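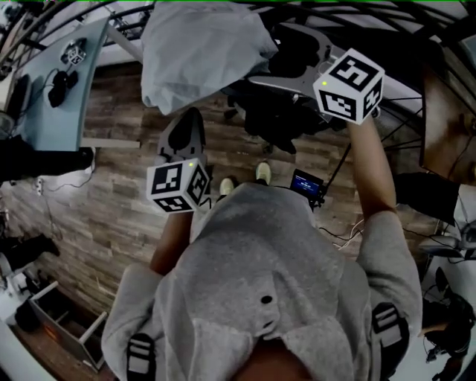

Slide 1. Wood-look plank floor, brown and gray.

Speaker notes, 23/11/2020
Floors that last in rental apartments
Awuor Masanja, Brerbridge

Start with the question from the sign-up form: what should I put down between tenants? Say up front that I'm covering hard floors only. Lingyun Zhong has the carpet session after the break.

Slide 2. Who we are
Keep it to a minute. Brerbridge looks after 459 apartments in 13 buildings. Most were carpeted when we took them over. We now change to planks whenever a unit turns over and the carpet is past cleaning.

Slide 3. What wears out first
Ask for guesses before clicking. Most people say the kitchen. In our units it's the strip inside the front door, then the spot where the desk chair rolls. The kitchen comes third. Show the repair log from the Clinduso building. Point at the column for chair damage and wait, the print is small.

Slide 4. Under the floor
This is the slow part. Don't rush it.
Check the subfloor with a long straightedge before ordering anything. Fill the low spots and sand down the high ones. Click-together planks will flex over a dip and the joints open up. We had to pull up 2 living rooms at Clinduso in July over this. Tell the story of the hallway door that wouldn't close afterward.
If the building is on a slab, test for moisture. Pass around the meter.

Slide 5. Color
Mid-tone browns and grays hide dust and scratches best. Very dark floors show every footprint. Very pale ones show hair. Mixed tones make it easier to slip in a replacement plank from a later batch.
Somebody will ask about matching old stock. Answer: buy extra boxes on day one and label them with the unit number. We keep 6 in the basement of each building.

Slide 6. Noise
Neighbors downstairs will hear more than they did with carpet. Underlayment helps, but read the maker's instructions first, as some planks come with a pad attached and shouldn't get a second one. Our lease asks for rugs in bedrooms. Mention the Zudow complaint without giving the unit.

Slide 7. Cost and time
A one-bedroom takes our crew about two days with the furniture out. Add a day if the baseboards have to come off. Handout has the worksheet, blank side up.

Skip slide 8 if it's past the half hour.

Slide 9. Questions
Repeat each question into the microphone. Sign-in sheet goes back to Lingyun.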